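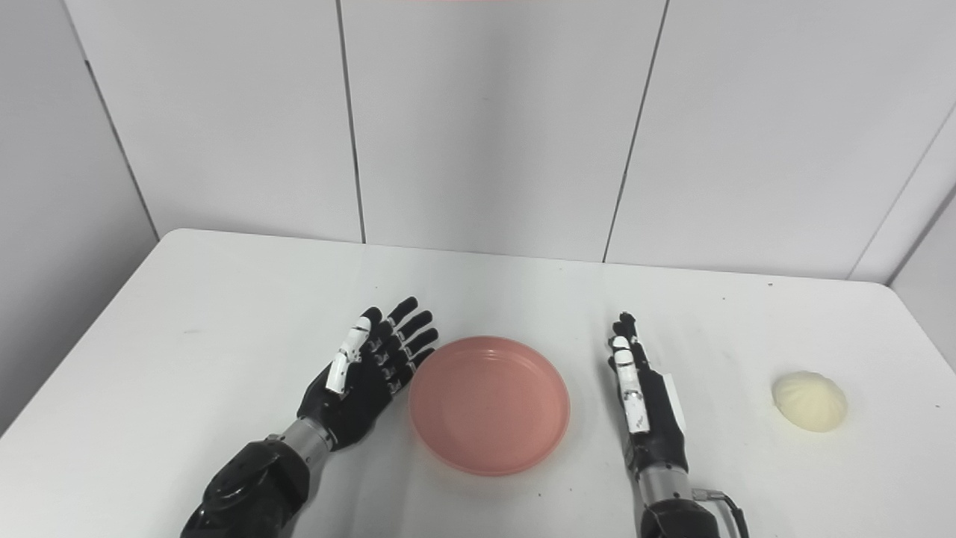
## Flusotton Bench Procedure Set for Two-Handed Manipulators

The Flusotton set is a written standard, a log sheet pack and a table template for teams running tabletop pick-and-place work with five-fingered hands. It is maintained by Hellwig and supplied as printed cards or PDF.

### What the procedures cover

- **Clear zone.** Only the items named on the task card are on the table. Tools, tape and spare parts go on a separate shelf.
- **Cable routing.** Wrist cables need enough slack for full wrist rotation. A loop must not reach the tabletop at any point in the arm's travel.
- **Idle hand.** The hand that is not working stays open, on its own side, clear of the target.
- **Food items.** Buns, fruit and similar soft goods are logged by type and replaced when the surface tears. 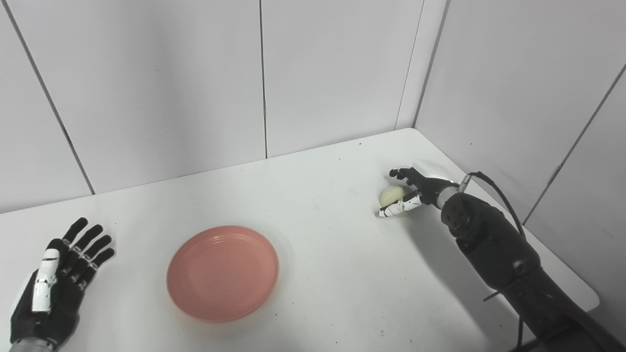

The idle hand rule applies for the whole cycle, including the return move. An operator may change the resting pose between runs but not during one, and the new pose is written on the log sheet before the next start.

Grip force on soft items is set low and raised in steps. If an item deforms visibly, stop, open the hand and mark the run as void - do not delete it.

### Pack contents

| Item | Quantity |
|---|---|
| Log sheets | 500 |
| Procedure cards | 6 |
| Table templates | 2 |

Revision notes are issued each August. Tronetis controllers need the stop-signal appendix, which is a separate download.

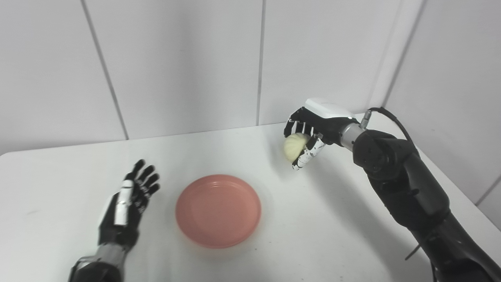
Tamunoemi Jibrin wrote to us that the void-run rule should also cover items that slip without damage, as her team was recording those as normal stops. The log sheet now has a separate box for slips.

### Ordering

Packs are sold through Zetby. State the language of the cards and the table size when ordering. Questions on the text of the standard go to Osaze Amadi at Hellwig.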